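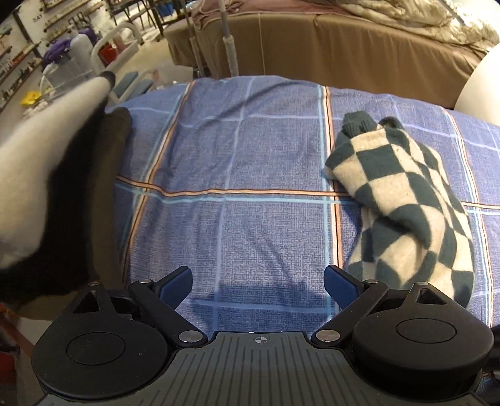
The plaid duvet has been around long enough to go out of style and come back at least once. This winter it's back. Stores that spent years selling white and oatmeal bedding are putting checks and stripes in the window again, and people are pulling old covers out of closets to see if they still fit the bed.

Ohemaa Gbeho runs a small bedding repair shop in Canley and sees a lot of them. Blue is the color she gets most, often with one warm stripe such as orange or rust running through it. "A plain blue cover can make a room feel cold in January," she says. "One orange line fixes that, and you don't have to buy anything else."

Most of her work is dull. Buttons come off, seams split at the corners, and the filling slides to the foot of the bed. For the last problem she sews 8 short ties inside the cover and matching loops on the duvet. It takes her under an hour, and she says anyone who can sew on a button can do it at home.

Her advice on making the bed is short. Lay the duvet flat and shake it from the foot end. Line up a stripe with the edge of the mattress and the rest of the plaid will follow. She leaves the wrinkles alone. Ironing a duvet cover, in her view, is a job for hotels.

Svatopluk Kováčik, who buys fabric for the Nekside mill store, looks at the weave first. A textured weave hides creases and small stains better than a smooth one, he says, and it keeps its looks after years of washing. He turns a cover inside out before he buys it, to check that the seams are finished and the stripes meet at the sides. Cheap ones miss by an inch or more.

Size causes the most returns at the store. Shoppers measure the top of the mattress and forget the drop. Kováčik suggests adding the depth of the mattress on both sides, then a few inches more if two people share the bed - one of them always pulls.

For washing, both recommend cool water, a half-full machine and closed buttons. Gbeho dries hers over two lines in the yard, even in winter, and brings it in before dark.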